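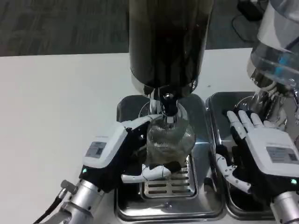
About Okwood

Okwood records examples of two-handed work for teams that train robots. Rekha Malhotra and Yogesh Bhatt started the company in January with 2 workstations and one operator.

Each session covers a single task, such as holding a jar under a dispenser. An operator guides both robot arms through it from start to finish. Failed tries are kept and labeled as failed. Leena Honkanen checks every recording before it goes to a customer.

Our jar and dispenser set holds 452 recordings, and none runs longer than 30 seconds. Sneha Bajpai handles requests for new tasks. Please send her a parts list and a short written description of the job.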